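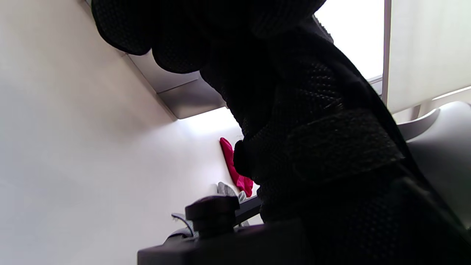 *Black glove, wide strap across the wrist*

## Washing black gloves with a fuzzy wrist strap

**svend_laxdal** - May 22, 2021

Hello all, I've been reading the laundry board for ages and have at last got something to ask. I wear black gloves for nearly everything about the house (moving furniture, lugging boxes down from the loft, bringing the logs in) and the fabric is that knitted sort with the tiny dots all over. I'm very fond of them. The wrist strap is my trouble, as it's the coarse fuzzy kind and it picks up hair, fluff, bits of tissue, the lot, and when I put them through with the towels in January they came out looking like something the cat had been sleeping on.

They were £16 from Vigfúsdóttir, so hardly the crown jewels, but I'd like to keep them going. Do you wash yours in the machine or by hand? And is there a decent way to get the fluff off that strap?

**vibeke_g**

Hello Svend and welcome! Machine, every time, cool wash, and do the strap up first. I put mine in a little net bag with the zip closed and they come out lovely. I've been doing it that way since we moved house and I had to empty a garage that hadn't been touched in years, so they were really properly filthy. Never with towels though! Towels shed like anything.

**Hjalti I.**

Hand wash for me, I'm afraid. I did the net bag with a pair from Tanell and the straps lost their grip completely, so the gloves slid about whenever I picked up anything heavy. A bowl of lukewarm water with a small squirt of washing-up liquid does the job. Put the gloves on and wash your hands as if you'd been gardening, rinse until the water runs clear, then squeeze (don't wring).

**vibeke_g**

Oh, I can't agree with that, Hjalti. Washing-up liquid takes forever to rinse out of anything knitted and then the gloves go stiff across the palm. My sister did hers like that and they squeaked. Were your Tanell ones done up before they went in the bag?

**Hjalti I.**

They were done up when they went in. Whether they stayed done up in there is another matter, I'll grant you that! But stiff palms, no, I've not had that. Perhaps your sister has a heavier hand with the bottle than I have.

**StepankaS**

I'll leave you two to the washing and talk about the strap, which is where I've spent far too many evenings. An old stiff toothbrush for the loose stuff, always brushing in one direction, and then a sewing needle laid nearly flat to lift out the hairs that have wound themselves in. Put the telly on, it takes a while. Sticky tape is fine for tissue but hopeless for dog hair. I bought a Candlow lint comb as well and it pulled the fuzz up along with the fluff, so I wouldn't use one on anything with that sort of nap.

Drying matters too. Stand them over something so the air gets inside, or the fingertips will still be damp the next day and smell of it. I use two upturned jars on the draining board.

**Jytte Ingvarsson**

Jars are a good idea, I usually peg mine by the cuff and the fingers take until the following evening. Not on the radiator, please - I did that once and could barely get my thumb back in.

**svend_laxdal**

How kind you all are. I've spent around 23 minutes with the toothbrush and a needle, and the strap is looking more like itself. I'm going to try the bowl on one pair and the net bag on another, with my wife judging, and I'll use Jytte's pegs for neither of them (sorry Jytte). Štěpánka, did you mean jam jars, or something taller?

**StepankaS**

Taller if you have them. Passata jars are about right.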